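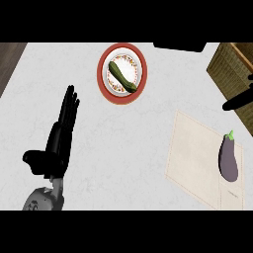

Zucchini and eggplant set out on a marble countertop.

Galley Tips: Keeping Produce and Stores on a Small Cargo Vessel

These notes are for cooks and stewards signing on to short-sea vessels with a crew of 13 or fewer. They come from the galley handover book of the coaster Pristham and were put in order by Fumiko Nakajima, chief cook.

Receiving stores

Check produce on the quay, before the chandler's driver leaves. Reject anything with soft spots at the stem end. Cartons stay ashore where possible; cardboard carries insect eggs and holds moisture. Transfer to plastic crates and mark each crate with the port and the date.

Cold room

Zucchini, eggplant, cucumbers and peppers suffer chilling injury when kept too cold. Pitting on the skin is the first sign. Put them in the warmest part of the vegetable room, away from the evaporator fan. Leafy greens go lower and farther back, covered with a damp cloth.

Keep apples and ripe tomatoes in a separate space if the ship has one. The ethylene they give off yellows greens and shortens the life of eggplant. On vessels with a single cold room, such as the Bivell, use lidded crates and air the room once per watch during the day.

Do not wash produce before storage. Wash it when it is needed, and dry the crate before refilling.

Dry stores

Onions and potatoes need airflow and darkness. Store them in separate lockers — onions draw moisture and potatoes sprout faster beside them. Hang onions in nets from the overhead and leave slack for the roll. Flour and rice go in screw-top drums, chocked and lashed. Rotate by date, oldest forward.

Preparing for weather

Read the forecast at 1600 and plan the next two meals from it. In heavy weather:

Fit the range fiddles and fill pots no more than halfway.
Lay a damp cloth under every cutting board.
Return knives to the rack between tasks.
Serve stews and baked dishes. Leave the deep fryer off and drained.

Akihiko Fujimoto, second cook on the Hikar, cuts vegetables for the following day while the ship is still alongside. Cut zucchini holds for two days in a sealed tub lined with a dry towel. Eggplant browns quickly and is better left whole.

Fresh water

Use a basin for washing vegetables and change it when the water clouds. Rinse once under the tap. Log galley consumption in November and through the winter runs, when bunkering water at Pärn can be delayed by ice on the quay.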